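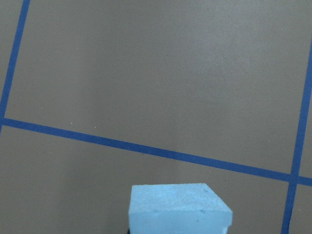 About Modik

Modik is a football data and player registration company. We keep records of youth and professional contracts, trainee periods, loans and transfers, and we supply those records to clubs, leagues and player representatives. The company was set up in Flestado, where our main office still is. A second office in Fjeld handles match records and client support.

What we record

Each player in our database has a single file. The file opens with the first registration we can confirm from a club or league document and runs to the current one. Between those two points it lists every change of status: trainee to professional, permanent to loan, loan to permanent, release, and retirement. Each entry carries a start date, an end date where one exists, the clubs involved, and the source.

We do not fill gaps with estimates. Where a player's file is missing a season, the season is marked as open until a document is found. An open season can stay open for years.

Match appearances are kept separately from contract status. A trainee may play a league match before signing a professional contract, and a contracted player may go a full season without an appearance. Combining the two in one table causes errors in training compensation work, and we stopped doing it early on.

Coverage

We hold full records for 13 leagues and partial records for several more. Full coverage means that every registered player over the age of 16 has a file, that all transfers in and out are entered, and that the club has confirmed its squad list at least once per season. Partial coverage means that first-team players are complete and youth players are entered on request. The coverage list is sent to clients before each registration window opens.

Our system

Records are held in Kutar, a database built by our own staff. Kutar checks new entries against existing ones and rejects any that overlap. If two clubs report the same player as registered on the same day, neither entry goes live. Both are passed to a records editor, who contacts the clubs and asks for the signed form.

Kutar can be read in three ways: through a web page with a login, through a daily file, and through a direct connection for clients with their own software. All three draw on the same records. The daily file is produced overnight and includes only entries changed since the previous file. The direct connection is limited to 1000 requests per hour for each client. Higher limits are set by contract.

Services

Player history report. A complete file for one player, with sources, delivered as a document that can be attached to a claim or a contract.

Training period statement. A list of the clubs that trained a player, with the dates for each. The statement gives periods only. We do not calculate the amounts owed.

Squad audit. A check of a club's own records against ours, covering up to 32 players in the standard version. Larger squads and full academies are priced separately.

Loan tracking. Notice of start dates, end dates, recall periods and option dates for players on loan. Notices go to one address per club.

Corrections

Any club, player or representative can ask for a correction at no charge. The request must name the entry and include a document that supports the change. Contracts, registration forms and league letters are accepted. News reports are not accepted alone, though they may be used to locate a document. When a correction is made, the old entry is kept in the file history with the date it was replaced.

Who we work with

More than 300 clubs use at least one Modik service. Most of them are professional clubs outside the top division of their country. We also work with league offices, lawyers and academies. We do not represent players, take part in transfers, or hold a share in any club or agency. Staff who edit records may not place bets on football.

Data supplied by clubs remains the property of those clubs. Contract values, where a club chooses to send them, are stored apart from player files and are not shown to other clients.

Office hours

Flestado is open for records requests from 9:00 to 17:00. Fjeld keeps the same hours, with later cover on the last day of each registration window. Both offices close for one week in May for system maintenance. Entries received during that week are dated by arrival and processed in order.

Page last updated 2 March 2022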